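The Meter Reader
By Eugeniusz Lis
4/12/23
8 min read

The Kiston house had been without a tenant since January, and the electric bill was still coming in at 287 a month.

Dora Trollow noticed it because she paid the bills for her father's estate on the same evening she paid her own, and hers was 67. She had two children and a dryer that ran most of the day. The house on Kiston Road had a bed, a kitchen table and a refrigerator with its door propped open.

She called the power company. The man who answered said the meter was reading fine and that they could send a person out to test it for a fee. He asked if anyone was living there.

"No," Dora said.

"Somebody's using power," he said.

She drove out the next morning. It was forty minutes on the county road, past the feed store and the Brito place, where the dogs came down to the fence and barked until she was around the bend. She had not been inside since they carried out the piano. She had told the real estate agent she would have the place painted and then she hadn't done it.

The meter was on the north wall behind a lilac. She held the branches back and watched the numbers. They were climbing. She went in through the kitchen, took the flashlight off its nail and went down to the basement, where she turned off the main breaker. When she came back out the numbers had stopped. She went down and turned the main on again, then shut off the small breakers one at a time, walking out to the lilac after each. It took most of an hour. The one that mattered was on the bottom row, and her father had written next to it in pencil. It said SHED.

The shed was behind the garage. It had been padlocked as long as she could remember, and she had always believed there was a boat motor in it. She tried the keys on his ring. A little brass one opened it.

Inside it was warm. There was a bench with a heat lamp over it, an oil heater against the wall, and on the bench a row of clay pots with lemon trees in them. They were small, none higher than her elbow. The soil was damp. She put her finger in one of the pots to be sure and then wiped it on her coat.

She sat down on an upside-down bucket. Her father had been dead eleven weeks.

After a while she heard a truck in the drive, and then boots on the gravel. It was Walter Brito. He was carrying a watering can, and when he saw the door open he stopped where he was.

"I should have called you," he said.

"You have a key?"

"He gave me one. Two years ago, when he went in for the hip." Walter looked at the can. "He said keep them over sixty degrees. He didn't say when to quit."

Dora asked him whose they were. He said they were hers, he guessed. He said her mother had started the first one from a seed out of a grocery store lemon, the winter before she got sick, and that the rest had come from that one. Her father had moved them out to the shed because he didn't like people asking about them.

"He told me there was a boat motor in here," Dora said.

"There was. He sold it to Sundden for the heater money."

They watered the trees together. Walter did it slowly, a little in each pot and then around again. He said one had bloomed last spring, just the one flower, and her father had called him over to look at it. They had stood there with their hands in their pockets. Walter had thought it smelled like soap but hadn't said so.

She did the sum on the drive home. Sixty-seven for her own house, and the other on top of it, and the agent wanting to list at the end of the month. She could give the trees to Walter, but his wife was allergic to half of what grew. She could sell them. She didn't know who bought lemon trees.

Her husband said the sunroom got good light. He said it over the dishes, with his back to her, and then he said they would have to move his desk.

So they moved the desk. It went against the wall in the hall, which made the hall narrow, and everybody bumped a hip on it for a week. They bought a lamp with a timer for 2000 pennies that their son had been saving in a jar. He insisted on paying, and Dora let him, and later put a twenty in the jar when he was at school.

She made one trip with the trees in the back of the wagon, wedged upright with bath towels. Walter followed in the truck with the bench. It rained the whole way.
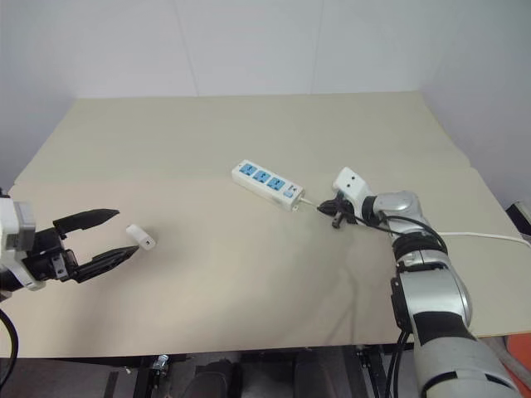

"What do you do with them in summer?" her daughter asked.

"You put them outside once the nights are warm," Dora said. "Grandpa used to carry them out to the garage wall."

She didn't know that for certain. But there were rings on the concrete along that wall, pale circles the size of the pots, and she had stepped over them every summer and thought they were from paint cans.

The last bill for the Kiston house came in at roughly what it costs to keep a porch light on. Dora paid it, wrote the amount in the ledger under the others and closed the account. The agent sold the place to a couple from Trollow Falls, no relation, who asked if the shed could be used for a workshop. Dora said it held heat pretty well.

In May one of the trees dropped most of its leaves. She called Walter, who said to leave it alone. She watered it too much anyway, then not enough. Her son turned the pot a quarter turn every morning before the bus, because he had read that you should. By the end of June there were new leaves on it, very small and shiny, and a thorn as long as a fingernail that caught her on the wrist when she reached past it to open the window.

She went to look for a bandage. The desk was still in the hall, and she bumped it.

More recent stories
The Ferry to Sundden
What Mrs. Brito Kept
A Coat for the Second Brother
Snow on the County Road
The Piano Movers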